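Sorting Bin

A sorting bin is an open-topped container used to keep one kind of thing apart from another kind of thing. I've been keeping up this little household encyclopedia for a while now, and bins have turned into one of the longer entries (my sister thinks that's hilarious, but she also borrows mine all the time!). They go by tray, tub, tote and crate depending on who you ask, and I'll use all of those words loosely here.

Shape and build

Most sorting bins are rectangular plastic, with a rim that's thicker than the wall so the thing doesn't flex when you pick it up full. The walls can be solid, slatted or ribbed. Ribs stiffen the plastic without adding much weight, and slats let a bit of air through, so I like slatted ones for anything going under a sink. Tubs tend to be deeper and smoother inside, and they wipe out in seconds.

Size matters less than people think. What you want is a bin that's shorter than the stuff standing in it, at least if the stuff is tall and narrow, so you can grab a roll or a bottle by the top without digging around.

Color sets

Colored bins are the oldest trick in the book. The usual home set is blue, red and white, lined up on a table or shelf, and each color gets one job. I've seen blue used for lighter colored supplies and red for the dark ones, with white left open for whatever comes next, and that's close to how I do it myself. Pale blue cylinders on one side, tall black things on the other, and you can tell from across the room what goes where. 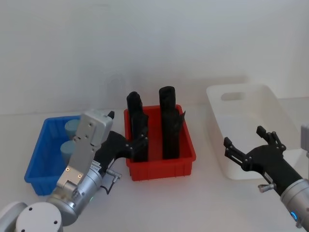

Handles

A proper handle on a small bin is a luxury. What you mostly get is a cutout, an oval or a slot in the wall up near the rim, big enough for four fingers if you're lucky. Look at the edge of the cutout before you buy, and run a finger around it! Cheap ones can be sharp. Oriana Zúñiga, who got me into all this when we shared a storage room in Udell, used to sand hers down with an emery board.

Cutouts do have one downside: small items escape through them. Put buttons or screws in a tub like that, tip it a little, and you'll be on your knees with a flashlight.

What goes in them

Garbage bag rolls are the classic. They're awkward on a shelf (they roll, obviously, and they take everything else with them), but stand them on end in a tray and they behave. Black rolls are the hardest to tell apart once they're upright, and the only help you get is the paper band around the middle, if it's still on. A white and red label band is easy to spot against all that black plastic. I leave the bands on until I start a roll and then tuck the band down inside the core so I still know what size it was.

Stand them loose enough that one can come out without dragging its neighbor along. Crinkled tops catch on each other, and a flap that's come unstuck will hook anything nearby.

Keep one bin empty next to the full one. It sounds like a waste of table, I know, but moving things across one at a time is the fastest way I've found to check what you have.

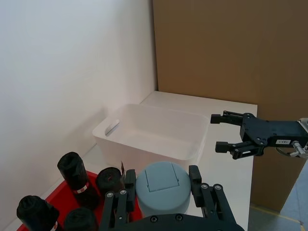 Reading time: 2 min

Setting up the table

A plain white tabletop against a wall is my favorite place to sort. You see every scrap on it, and the wall stops the bins from creeping off the back. Put the empty one close to the wall with its long side running left to right, and keep the full tray nearer to you.

Regional names

In Rilero everyone says "tote," even for the tiny ones. Sizwe Swanepoel wrote to me from Botha to say that there a "tub" has to be see-through or at least cloudy, and anything solid is a "crate." I've heard "Pistix" used for stackable trays too, though I think that's a shop name that stuck.

Care

Warm water and dish soap, and dry them upside down. Red plastic fades faster than you'd expect on a sunny windowsill, and mine went a sad pink by September.

See also: Bag roll; Drawer divider; Shelf liner; Stacking crate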